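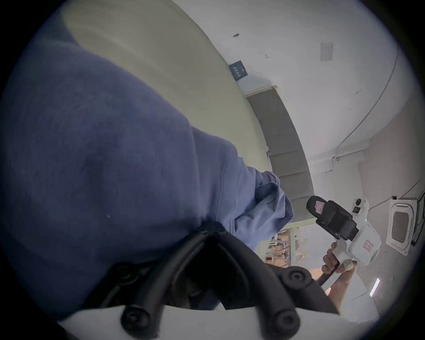

Laundry & Folding

ok folding thread. been promising this one since spring. typing fast, dinner's on

blue cloth in a heap, creases going every direction. every wash day starts there. so that's where the thread starts too

background for the new people: small apartment in Drustside, one closet, one dresser with a bottom drawer that sticks. washer is downstairs and shared. dryer is shared too and has opinions

lots and lots of T-shirts. mostly blue. I buy blue without noticing I'm doing it

used to fold on the bed. don't fold on the bed. bed is soft, shirt sinks, sleeve goes under, you pull the sleeve, whole thing twists. then you lie down on the pile

table is better. ironing board is ok for kid sizes and dish towels, too skinny for anything else

standing up and holding it in the air is best for the FIRST step and only the first step. will get to that

so. step zero. get it out of the dryer while it's still a little warm. I know. I know. I also leave it in there till bedtime

if you left it: put a damp washcloth in with it, run it 20 minutes, stand there this time. not a miracle. takes the worst off

the dryers at the Osman laundromat on the corner run way hotter than ours btw. go shorter there. I cooked a waistband last August and it has never come back

somebody asked about the machine number I keep complaining about. 2456. it's on a sticker on the door of the one that eats socks. avoid 2456

step one. find the shoulders

that's the step everybody skips. you grab the shirt wherever your hand lands, usually the belly, and then you're turning it round and round like a steering wheel looking for the neck

instead — go in for a seam. seams are thicker, you can feel them with your eyes shut. follow one up. it ends at a shoulder or it ends at a cuff, and either one tells you where you are

if it ends at the hem, well, now you know where the bottom is. flip it

don't try to see the shirt in the pile. a bunched up shirt doesn't look like a shirt. just blue and more blue, with a paler bit where the fold turns over. feel for it

inside out ones: fix now or fix never. I fix them at the pile. arm in through the hem, grab the sleeve, pull. if you tell yourself you'll do it when you put it on you will be late for work with your head in a sleeve

pocket tees get a quick pat. I've washed a receipt enough times. white fuzz on navy is a whole evening with the tape roller

step two. the hang

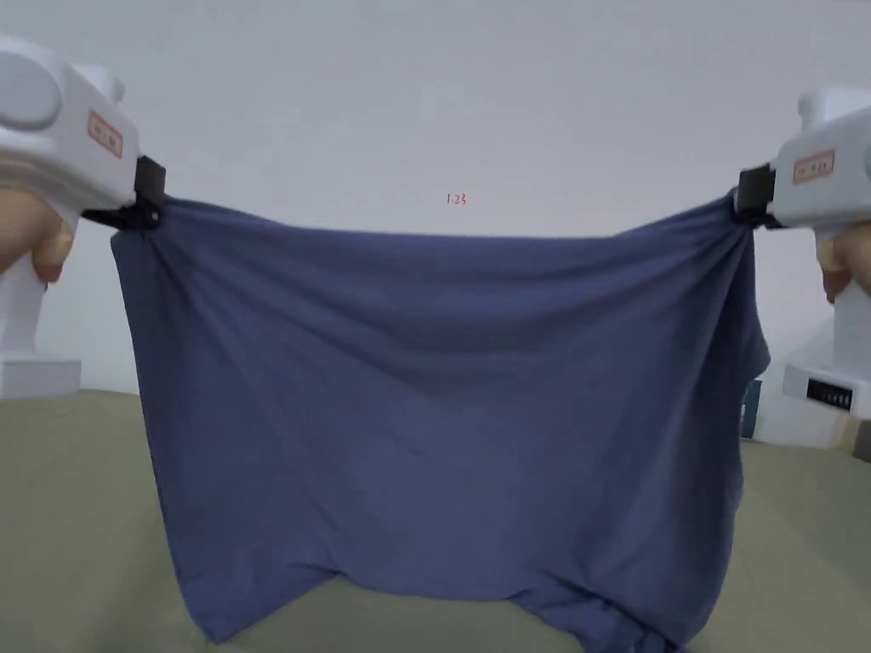

Last edited 13th August

a top corner on each side, pinched, and let the rest drop. dark blue knit, hanging down in one big sheet. no table needed for this bit

look at the top edge, it dips a little in the middle. fine. you want it close to straight, you do not want it guitar-string tight. pull a knit hard sideways and the neck goes wavy and stays wavy

and the creases run out from the corners on the diagonal. also fine. those ones come from the holding and they mostly drop out once it's flat. the ones to worry about are the sharp ones baked in by the dryer

a sleeve sort of sticking out at the side is normal too I think?? mine do it all the time. don't chase it in the air. it gets tucked in on the table

pinch small. a big fistful leaves a big fistful shaped wrinkle right where people look at you

then the snap. one good downward flick, like a towel at the beach but polite. hem swings out, comes back, hangs straighter. do it once or do it twice, after that you're just fanning yourself

(watch for lamps. ask me how many lamps. don't ask me)

step three. lay it down, face down. hem first. let the hem touch the table and then walk the shoulders down after it, so it sort of rolls onto the table and pushes the air out ahead of it

if you drop it shoulders first you get a bubble in the middle and you'll be petting it flat like a cat for ages

smooth outward with the side of your hand. from the middle to the seams. not up and down, that just moves the wrinkle to the collar

step four. sides in. take one side, bring it in till the edge is level with the middle of the neck on that side. sleeve goes back on itself so it doesn't poke out. other side same

you've got a long skinny strip now. should be the same width top and bottom. mine is always fatter at the bottom, old tees spread out down there, so I cheat the lower part in a bit more. nobody's measuring

step five. depends on your drawer

deep drawer: hem up to the collar, then over again. flat square. stack it. looks like a store. lasts till the first morning you want the shirt on the bottom

shallow drawer: hem up to just under the collar, then in thirds, stand it on its edge like a file. can see everything. I do this one now. took me a while to stop being snobby about it

test for the standing kind — set it on the table and let go. if it flops open your strip was too wide or you left air in it. redo the last bit only, don't unfold all the way back to the start

shelf: flat, fold facing out. keep the stacks low or they lean. mine lean

ok questions came in while I was typing

"what about long sleeves" same thing but the arm folds straight DOWN the strip after it comes in. don't cross them over each other in back, makes a lump

"hoodies" different animal. hood goes down flat over the body last, everything else inside. they don't stand up in a drawer whatever the video told you. mine hang on the back of the door

"do you iron tees" no. one exception, the linen blend one, and I resent it

"rolling??" for suitcases sure. at home they unroll when you open the drawer and then look at you

"folding board?" had one, a Jerdale, plastic, came in the mail. very even results! also very loud, flap flap flap, and it needs its own place to live. gave it to the free shelf downstairs. gone by morning so somebody in the building is very even now

"does brand of softener matter" I don't use any on knits. towels neither. feels like they dry slower with it. no science, just my bathroom

"what do you do with the ones that are too far gone" rags. cut off the sleeves first, they're perfect for shoes. body goes under the sink. I keep 2 for painting and 2 for the car and the rest has to leave the house or I'd have a drawer of rags folded better than my shirts

"how do you get navy to stay navy" cold, inside out, short cycle, line if you can. they all go a bit slatey in the end. I kinda like it. wash the new ones on their own the first time or your socks join the club

"I live in Kurkidmont and the water is super hard, everything comes out like cardboard" oh hi, I grew up near there, yes. splash of white vinegar where the softener goes. give it a real shake before it hits the line or the dryer. and do the hang + snap step when it's dry, helps a lot with the cardboard thing

"static" it's the dryer, you're over-drying. pull them sooner. see washcloth above, same idea

"which way does the neck face in the drawer" fold side up so you grab the fold. neck down. if there's a print on the front and you want to see it, lay the shirt face down at step three like I said and it comes out on the outside at the end. try one before you do the pile, depends how many times you turn it

correction to a post further up: I said level with the middle of the neck, meant the middle of the SHOULDER. between neck and sleve. if you go in as far as the neck the strip's too skinny and the collar gets a crease down it. sorry to whoever has already done a load

also yes, the order I go in. all tees first, while I have the patience. then pants. socks in front of the TV. sheets last and badly. fitted sheet thread is NOT coming, I ball it up and shut the closet

kids' shirts skip the side folds completely. half, half, done. they're going to be pulled out from the bottom anyway

one more for the tall people. if the shirt's long and the hem hits the table while you're still doing the hang, step back or get up on your toes. you want it clear of everything when you flick it. hem dragging = the bottom stays crumpled and you won't see it till it's on you

someone wants the drawer divider link. it's a cereal box. cut it down, turned inside out so it's the plain side showing. been in there since last year, still standing

pasta's boiling over, gotta go. put your drawer pics in the replies, messy ones too

edit, pasta's fine. adding: black shirts show lint in the hang better than flat on the table, so roller them while they're up if you've got a second pair of hands in the house. I don't, so mine go over the shower rail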